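**Wedding pillow covers from Kamivton – worth it?**

**jongdae_ki**
Cousin's wedding is in April and I've been asked to sort out the bed stuff. The Kamivton covers are cheap if you order over 200. We need 6. Has anyone bought them singly?

**hegarty1615**
Bought two. I don't believe the "hand finished" line for a second. Mine shed red fuzz on everything for a month. Wash them alone, whatever the tag says.

**cuvel_mom**
Mine never shed. Did you use hot water?

**hegarty1615**
Cold, both times. And please don't tell me vinegar sets the dye. I've tried it on three reds and all three bled anyway.

**aoife_na**
Vinegar worked for me, but that was wool, so maybe it doesn't carry over.

My gripe is the lettering. Why does every red wedding thing need English on it? The double happiness says it already.

**jongdae_ki**
My aunt likes the English. I'm not fighting her on it.

**cuvel_mom**
Pick your battles. Nullon does plain ones, but they want 500 minimum, so good luck.

**hegarty1615**
Plain ones show every brush mark too. Sellers call it "rich texture." It's pile going in two directions.

**aoife_na**
Fine, I'll admit I kept mine. It says THE BIGDAY, with no space between BIG and DAY, and I've stopped caring. The chenille is soft – softer than I expected for the price – and the white still reads clearly against the red. I still wouldn't put it near anything pale until you've washed it twice.
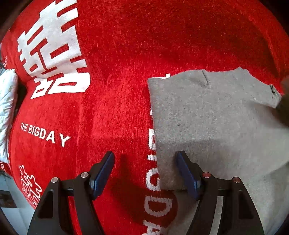

I'd order one first, rub it hard with a damp white rag, and decide after that. If the rag comes up pink, send it back and let your aunt pick something else.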